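[clustura-wood] Re: Oil or hard wax for a light-colored work table
Date: Tuesday, April 20, 2021

On the digest before last, a list member wrote:

> We are replacing the top on a shared work table in Nevano and have more or
> less settled on a light butcher-block slab, 8 feet long. It will see small
> assembly work, screws, printed plastic parts, a little glue, no food.
> The supplier offers it raw or with a factory coat of lacquer.
>
> Two questions. Has anyone here lived with an oiled top under that kind of
> use, and does it stay light? And would you take the lacquer and be done
> with it? I'd like to avoid sanding the whole thing every year.
>
> One person at our place says a rubber mat would solve everything. I would
> prefer to see the wood.

I'd buy it raw. We had a lacquered top before this one and it looked fine until the first deep scratch. After that the lacquer lifted along the edges of the scratch and there was no way to fix one spot without doing the whole surface.

Our current top went on in November. I gave it 2 coats of Hudec oil on the top face and 1 on the underside, with a day between coats. A 16-ounce can was plenty, and I still have enough in it for repairs. The underside matters. If you only seal the top, the slab can cup, especially if the room is heated on weekdays and left cold on weekends.

As to whether it stays light, mostly yes. The oil warmed the color a little the first week and then it stopped changing as far as I can tell. It is still a pale top. What you do get is marks. 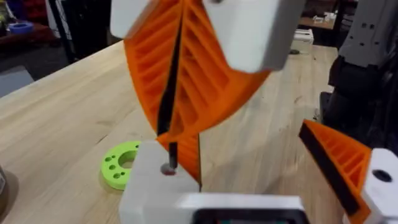

I don't mind them. The ones that bother me are the gray ones from metal filings left sitting on damp wood, and those come out with a scouring pad and a dab of oil if you catch them the same day. Older ones need sanding, 155 square inches of it in our worst case, which took me most of a lunch break with a hand block. I feathered the edge and re-oiled, and it blended in after a couple of weeks.

Glue is the weak point of oil. White glue pops off once it dries. Superglue does not, and scraping it takes the surface with it. We keep a scrap of melamine for gluing and ask people to use it. They usually do.

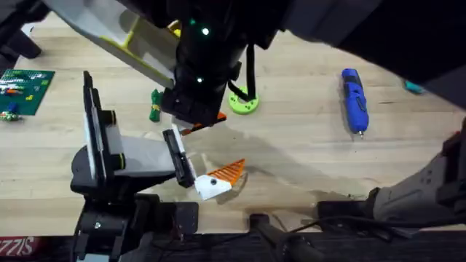
Think about which way the grain goes before you cut the slab to length. With the grain running the long way you can wipe crumbs and plastic bits along it, and they don't catch in the pores as much. Color is worth thinking about too. The orange ribbed pieces show up well against our blond wood, even the small ones, and on the old dark brown lacquer I was always feeling around for things. Clear and white plastic is harder to find on the light top, so if you work with a lot of that you may want a tray with a dark liner.

On the mat: we tried one for a month. Screws don't roll on it, which was good, but grit got underneath and scratched the oil finish worse than any tool had. If you do use one, lift it every Friday and sweep.

What helped us more was agreeing on what may stay out on the table and what has to go back to the shelf. Hand tools in use can stay. So can whatever you are putting together. Bottles, drinks and anything with solvent in it go on the side cart.
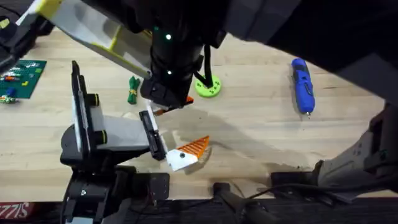
Blue cordless screwdriver, the bright green disc, and the brick baseplate at the back.

A screwdriver like that one is what makes most of the small dents, by the way, when it gets set down nose first. A damp cloth and a warm iron will raise a shallow dent in an oiled top. Try it on an offcut first. It won't work through lacquer.

For hard wax, I have only used Vileten, on a shelf. It felt tougher than oil and took longer to cure, and I found it harder to patch without a visible ring. Somebody else on the list may have had it on a table and can correct me.

If the supplier will sell you the offcut from the slab, take it. I use ours for testing every new can.

--
clustura-wood mailing list
Reply to this message to post to the whole list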